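**Big cream duvet, small machines – wash it at home or give up?**

*Laundry & Linen board, Mon 15 October*

**stavby_sue**

Right, need some opinions before I spend any money. We've got a great lump of a duvet, cream, and it has not been washed since March. My other half says shove it in and hope. I say our drum is 7 kilos and the thing will go in like a cork and come out with a dry middle. The launderette in Cistley has shut, so the nearest one with big drums is Istbridge, and that's a bus and a half carrying it in my arms.

Second question while I'm here – do you put anything else in with a duvet? I've had a blue sheet or two sitting in the pile for ages and it seems daft to run a separate load.

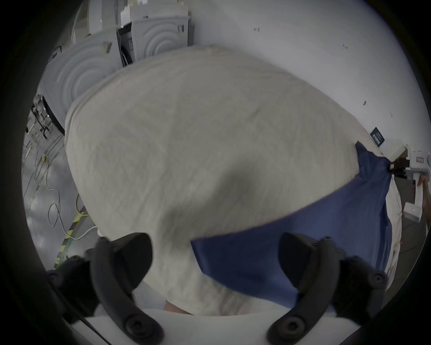
*Cream bundle with the blue on top, machines behind.*

Any tips gratefully received. Also happy to be told I'm being precious about it.

**peglegs61**

You're not being precious. I did ours at home once in a drum that size and never again, it took up every bit of room and the powder sat in a clump in one corner. If you can't get your arm in over the top of it when it's loaded, it's too full. Go to Istbridge and take a book.

And no, nothing blue in with cream. Please!

**wijaya_wash**

Disagree with pegs on the first bit. It depends what's inside it. A summer weight synthetic will go round perfectly well in a 7 kilo drum, I do mine twice a year. Feather, different story, it gets heavy and you can hear the machine sulking. Sue, what does the label say? There's usually one sewn in at a corner seam.

Agree about the blue though. Even old blue. I had a pillowcase that had been washed for years without a peep and it still left a tinge on a white towel when I got lazy and used the 60 programme.

**stavby_sue**

Label's been cut out, naturally. It feels synthetic, sort of bouncy when you punch it. Yes I have been punching it.

OK, blue goes separately, I give in. I do shake things out as I sort now, after last winter's business with the tissue. Two corners and a good stretch across before anything goes near a drum. It gets most of the creases out too, if you do the same again before hanging.

**Afiq Kwok**

Stretching is good for sheets but go easy on T-shirts. If you pull a jersey top from both ends while it's all bunched up, you get a long thin T-shirt that rides up at the sides. I ruined a nice one that way. Shake it from the shoulders and leave the hem alone.

On the duvet – 12 minutes on a spin by itself before you decide it's clean. If water is still coming off it when you press the middle, it wasn't rinsed properly and you do the rinse again.

**stavby_sue**

Hm, I've always pulled mine from both ends and they've been all right? Mind you most of my T-shirts came from the market and were never the shape they were meant to be in the first place.

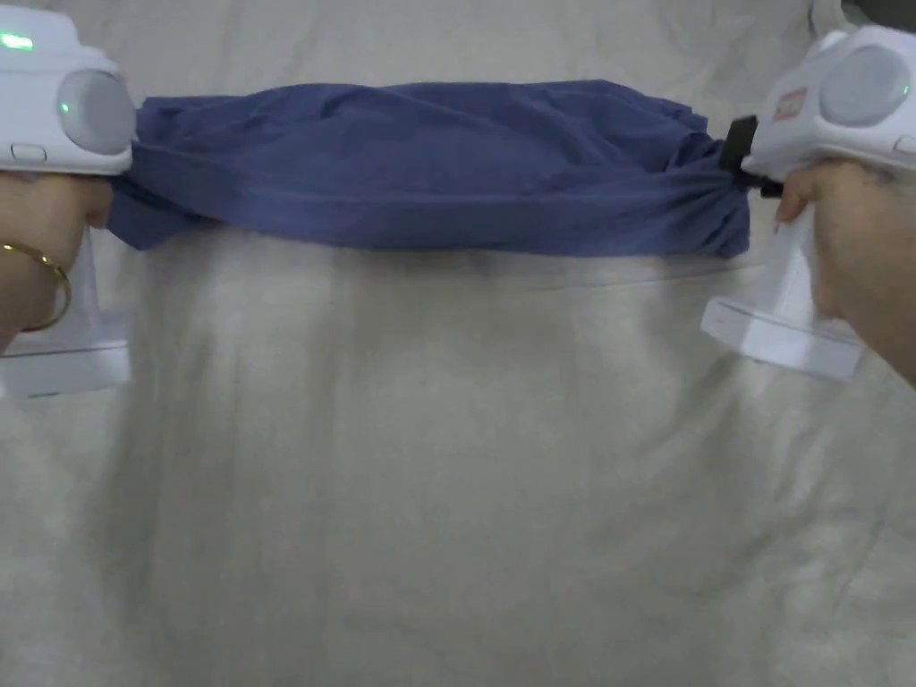

Afiq's right about jersey, Sue, though it matters more when it's wet. Dry, you can tug a T-shirt about all day and it'll spring back. Soaking wet, the weight does half the stretching for you and it stays that way. I fold mine over the line at the armpits and have done for years.

**peglegs61**

Over the line at the armpits gives you a ridge right across the chest. Pegs at the hem, upside down. I will not be moved on this.

**wijaya_wash**

Hangers! Why does everyone forget hangers. Put it on a hanger, hook the hanger on the line, no ridge and no peg marks.

**peglegs61**

Have you seen the wind where I live? I'd be fetching them back from Cistley.

**stavby_sue**

This has gone nicely off the duvet, thank you all. Update: tried it in the drum empty of water just to see, and I could get my hand in over the top but not my arm. So that's a fail by the pegs test and probably a pass by wijaya's.

**wijaya_wash**

Hand counts if it's synthetic. Half the usual liquid, extra rinse, stop it halfway and turn the duvet round so the middle isn't always the middle.

**Afiq Kwok**

And check the filter first. Mine had a hair grip and a bus ticket in it.

**stavby_sue**

Going to try it on Saturday with the extra rinse. If it comes out with a dry middle I'll take it to Istbridge, and peglegs can have the satisfaction.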